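The great bed swap

I gave up my own bed for two weeks in April, and I'd do it again tomorrow.
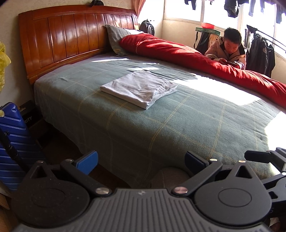
A checked sheet, a varnished headboard and a salmon-orange curtain.

It started with a home exchange site called Edis. You list your place, somebody lists theirs, and if you like the look of each other you trade keys. I live in Wollville, which has a bakery, a closed bakery and a very good bus out. I didn't think we'd get a single offer. Then Bent Briem wrote to ask whether the bus ran in the evenings, and could he come in spring?

His flat was in Makdale, up four flights of stairs (he did mention the stairs, I just didn't read that bit). I spent the week before we left scrubbing things I'd never looked at before. The tops of doors! Have you ever seen the top of a door? I filled a whole bag with half-used shampoo and wrote a six-page guide to the boiler, with drawings.

And then you let yourself into someone else's home and it's lovely and very odd. You don't know which switch does the hall light. The mugs are too high. I slept badly the first night, on the wrong side, listening to a fridge that hummed a different note from mine – and by the third I was telling my husband off for putting the colander in the wrong cupboard, as if I'd lived there for years.

The money side is hard to argue with. We'd been quoted 1568 for a hotel, without breakfast. Edis charged us 100 to join, and we spent some of what was left at Ojeda, the little place on the corner, where I ate the same fish stew four times.

My friend Murray Hapeta thinks I'm mad. He can't bear the idea of strangers in his drawers. I told him to put a lock on the drawers. He's still thinking about it.

Bent left us a jar of plum jam and a note asking what the second boiler drawing was meant to be. We're off again in the autumn, ground floor this time.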